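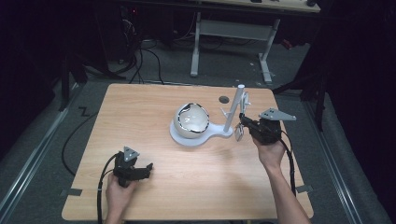 Chamado 345: suporte de mesa Zorier, peça pendente gira e a haste fica com folga

Situação: resolvido, com pendência no manual
Produto: conjunto de mesa Zorier, cor branca
Fabricante: Vevau
Loja de origem: Valelora
Aberto em: maio
Prioridade: normal

Descrição do problema

O conjunto foi montado em cima de um tampo de madeira clara. A base, em forma de buraco de fechadura, apoia bem, sem balançar. A haste vertical entra no encaixe, mas não trava: com um toque leve ela gira alguns graus para cada lado. A peça pequena que fica pendurada na haste, parecida com um prendedor, acompanha esse giro e sai da posição.

O braço horizontal fino, que sai para a esquerda perto do meio da haste, foi colocado sem dificuldade. A peça redonda de borda preta e abertura em cima está apoiada na parte redonda da base. Parada, não incomoda. Quando a haste é girada com mais força, a base se desloca um pouco sobre a madeira e a peça redonda vai junto.

Pergunta do cliente: falta alguma peça de travamento ou a montagem está errada?

Ambiente

Mesa de madeira com veio cor de mel, sobre piso de carpete cinza. O tampo tem um furo redondo pequeno perto da borda de trás, e o conjunto fica na frente dele. Há fita cinza no canto inferior esquerdo e na borda direita do tampo. O cliente informa que a fita não passa por baixo da base.

Primeira resposta do suporte

Recebido. Antes de enviar peça, pedimos as verificações abaixo, nesta ordem. Retire a peça redonda e deixe em outro lugar enquanto mexe na haste.

1. Puxe a haste para cima, sem girar, até sair do encaixe.
2. Olhe a ponta de baixo. Deve haver um rebaixo reto de um dos lados.
3. Olhe o encaixe da base com uma lanterna. Dentro dele há uma face reta que corresponde ao rebaixo.
4. Alinhe as duas faces e empurre a haste até o fim.
5. Meça a altura da haste, da superfície da base até o topo. Com a haste toda encaixada, o valor do desenho é 113 mm.
6. Tente girar de novo, segurando a base com a outra mão.

Informe a altura encontrada, mesmo que a folga tenha sumido.

Retorno do cliente

Fiz as etapas de 1 a 4. O rebaixo existe, a face reta também. A haste desceu até um ponto e parou. A medida deu 115 mm. Continua girando, menos que antes.

Também tentei com a haste virada ao contrário. Não entra.

Segunda resposta do suporte

A diferença de 2 mm indica que a haste não está chegando ao fundo. As causas que já apareceram nesse modelo são rebarba de plástico na boca do encaixe e resto de material no fundo do furo. As duas se resolvem sem troca.

Para a rebarba: passe a unha pela borda do encaixe. Se sentir uma ponta, use lixa fina, grão 2.000, em movimentos curtos e só na borda. Não lixe a face reta interna nem a haste.

Para o resto de material: vire a base de cabeça para baixo e bata de leve na palma da mão. Se não sair nada, use um palito de madeira. Não use ferramenta de metal e não aplique óleo.

Depois repita as etapas 4, 5 e 6.

Sobre a peça pendente: ela deve ser colocada por último. Se já estiver na haste durante a montagem, é normal forçar para um lado ao empurrar.

Retorno do cliente

Havia rebarba na boca do encaixe, do lado voltado para a parte estreita da base. Lixei. Saiu também um fragmento branco pequeno do fundo, com o palito. Nova medida: 113 mm. A haste não gira mais com a mão.

Ficaram duas dúvidas.

A primeira é o lado do braço. No meu, ele aponta para a esquerda quando olho de frente. O folheto mostra só uma vista de cima e não dá para saber.

A segunda é a peça pendente. Ela ainda balança quando alguém encosta na mesa. Isso é esperado?

Terceira resposta do suporte

Lado do braço: pode ser montado para a esquerda ou para a direita. Não há lado certo. Se quiser inverter, solte o braço puxando em linha reta e encaixe de novo do outro lado da haste. Não use o braço como alavanca para girar a haste.

Balanço: a peça é pendurada e se move um pouco, faz parte do desenho. Ela não deve cair nem escorregar pela haste. Se escorregar, a alça está aberta demais e trocamos só essa peça.

Carga máxima na peça pendente: 55 g. Acima disso a alça abre com o tempo e não volta.

Peça redonda: pode ficar na parte redonda da base, como já está. A borda preta é lisa e mostra marcas de dedo com facilidade; limpe com pano macio e água. Não usar álcool nela.

Retorno do cliente

Deixei o braço para a esquerda. A peça pendente balança mas não escorrega. A base ainda desliza um pouco no tampo se eu empurro de lado. Posso colar?

Quarta resposta do suporte

Não recomendamos colar. A cola marca o tampo e impede a desmontagem. Use quatro pontos de borracha autoadesiva fina embaixo da base, dois na parte redonda e dois na parte estreita. Qualquer marca serve, desde que os quatro tenham a mesma espessura. Limpe e seque a base antes de aplicar, e espere uma hora antes de colocar o conjunto de volta na mesa.

Se a posição atual ficar muito perto do furo do tampo, traga a base mais para a frente. Os pontos de borracha precisam estar todos em superfície plana.

Retorno do cliente

Apliquei os quatro pontos. Não desliza mais. Pode fechar.

Registro interno

Causa: rebarba na boca do encaixe e fragmento de plástico no fundo.
Solução: lixamento da borda, limpeza do furo, remontagem na ordem correta.
Peças enviadas: nenhuma.
Lote: o cliente não guardou a embalagem. A Valelora informou que a remessa veio do depósito de Wihongi, e a conferência do encaixe foi pedida para as unidades que ainda estão lá.

Pendências

Folheto: incluir vista frontal com o braço nas duas posições. Incluir a altura da haste montada. Mudar a ordem das etapas para que a peça pendente entre por último.

Modelo de resposta: usar as etapas 1 a 6 deste chamado quando o relato for de haste com giro. Pedir sempre a medida antes de falar em troca.

Chamado fechado pelo suporte Vevau às 16h20. Reabrir com o mesmo número se a folga voltar.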